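Minutes, Brornwood Residents' Association, Friday, 7 pm, upstairs room. Draft, to be agreed at the next meeting.

## 1. Last minutes

Agreed, with one correction. The previous draft said the council had "promised" a crossing at the bottom of Pomo Lane. It had offered to look at one. The secretary was asked to stop writing "promised" unless there is a letter.

## 2. Parking survey by Mac Mathúna

The council's consultants, Mac Mathúna, have sent their report on the proposed permit zone. They counted 466 parked cars and say that the streets are "under stress". Members made the following points.

- The count was done on one evening in December, when the school had its concert. The report doesn't mention the concert.
- Pomo Lane appears twice in the table, with different totals.
- There is no figure for how many spaces exist, so it is hard to see what "stress" is being measured against.

It was asked whether a permit would guarantee a space. The report says it would "improve the likelihood". One member said he had improved likelihood at his last address and still parked by the bins.

Agreed to write asking for the raw counts and a second survey on an ordinary evening. The street plan will be marked up in two colours, orange for streets in favour and blue for those against.
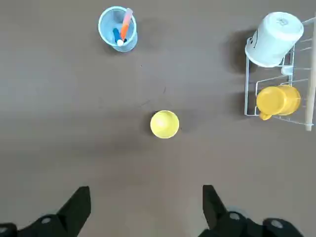

## 3. Lurell leaflet

Lurell want to put up a broadband mast behind the shops. Their leaflet went to 1466 homes and says that "local people are excited". The meeting could find no one who had been asked. The leaflet gives no height for the mast and the drawing has no scale.

A member in favour said her connection drops every evening and she would take a mast of any height. This was noted. Another asked why, if the need is so great, the leaflet spends a full side on a prize draw. 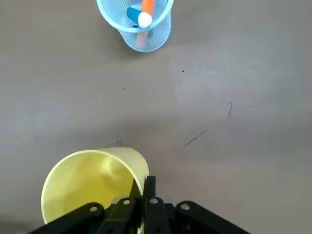
*Blue pencil cup with the orange marker.*

Agreed to ask Lurell for the height, the distance to the nearest house and the source of "excited". No view to be taken until they answer.

## 4. Money

The balance stands at £2498. The noticeboard quote is higher than last year's for the same board, less the lock. The supplier puts this down to "market conditions". Two more quotes to be got before anything is signed.

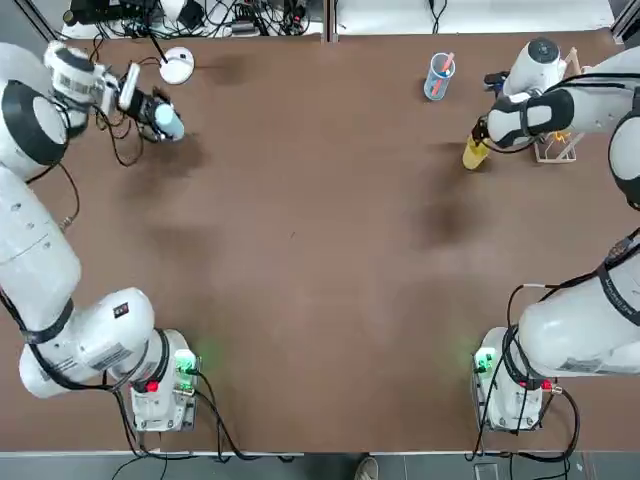 The summer fair lost £9 once the hire of the urn was counted. It had been reported as a success, and the chair would like the wording in the newsletter changed to "well attended". There was some grumbling, then agreement.

## 5. Any other business

The hedge at the corner of Pomo Lane is over the pavement again. The council's website shows the job as completed. To be reported a third time, with the old reference number.

Meeting closed at 8.40 pm.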